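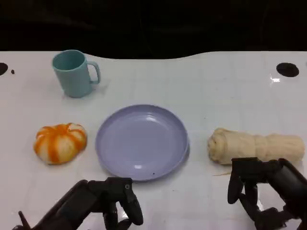

Can soft play food and plastic dishes go in the same bin?
Only if the soft pieces don't shed, and most of the ones I've handled do.

Sorry to start with the answer, but the thread has gotten long and I suspect some people read the first two lines and move on. Tyra's message is below for those who missed it. I have a few problems with it.

On December 4, 2022, Tyra Kristiansen wrote:

> Hi all,
> We switched the pretend kitchen over to soft food in July and I can't recommend it enough!! We got the Flurley bread and vegetables to go with our Karnano plates and mugs (the pastel ones), and the kids adore them. The rolls are so squishy, and the pumpkins look good enough to put out for the holidays.
> Cleanup could not be simpler. Everything goes in one bin, dishes and food together, and you wipe the table with a dry cloth. The maker says the fabric is lint free, and we have had no trouble in more than 200 washes.
> If anyone is still using the old hard plastic food, do yourselves a favor and switch.
> Tyra

First, the 200 washes. July to now is about five months. That is more than one wash every day, weekends included, for a basket of toy bread. Maybe that's each piece counted separately, in which case please say so, since 40 pieces washed five times each is a very different claim. Five washes doesn't tell me much. The Onsri rolls we had at our old place looked fine after five washes too. By 14 they had gone thin at the ends and the spiral was coming apart.

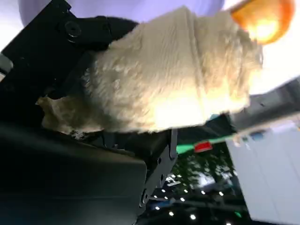

Second, "lint free." I would like to know who checked, and how. Anything with a nap or a curly pile holds on to what it touches and lets go of it later, usually onto something smooth. I don't blame Flurley in particular. Nakham says the same thing on its tags, and I spent a whole afternoon picking tan fuzz out of a Nakham tea set. If the pile is long enough to get your fingers into, I assume it sheds until somebody shows me otherwise.

There's an easy test. Put the piece on a clean white surface, roll it back and forth under your palm for a minute, lift it, and look at the surface with a lamp held low. Do it before the first wash and again after the fifth. A patterned tablecloth is useless for this, and so is a wood table. You will see nothing and come away happy. 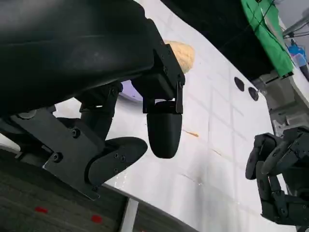 White tabletop, tan bread-like piece at the back, orange-brown crumb or streak near the middle.

Third, the dry cloth. A dry cloth on a glossy top mostly moves fuzz to the other end of the table. What I do, and I don't claim it's clever:

Food comes off first and gets shaken over the trash can.
Dishes next, stacked, then rinsed. Mugs upside down.
Damp cloth over the table, one direction only, then look along the seams.
Soft pieces go in a mesh bag. Plates and mugs go in the hard bin.

Two containers, and it takes maybe a minute longer than one. The kids can do it if the bag and the bin are different enough to tell apart. Ours got the hang of it faster than the adults did.
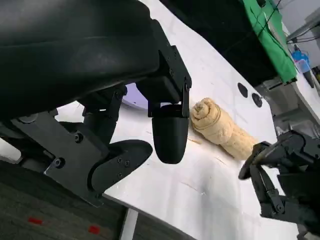
Rolled things are the worst of the lot, by the way. Bread rolls, jelly rolls, little towels rolled up to stand in for a loaf, all the same. The outside looks clean and whatever came off is tucked down between the layers, so you have to unroll it if it will unroll. If it's stitched shut I would skip it altogether — there is no way to dry the middle that I trust, and I've tried the dryer, the radiator and a sunny windowsill.

I don't object to soft food as such. A ribbed pumpkin in plush is a nice thing to have on a play table, and a soft loaf doesn't bang around like the hard ones. I just don't believe it saves any cleaning, and I wouldn't throw out a good set of plastic vegetables on the strength of a tag.

Tyra, if you still have the box, could you copy out exactly what it says about drying? And does your count of washes include the dishes?

Pejman Bakhtiari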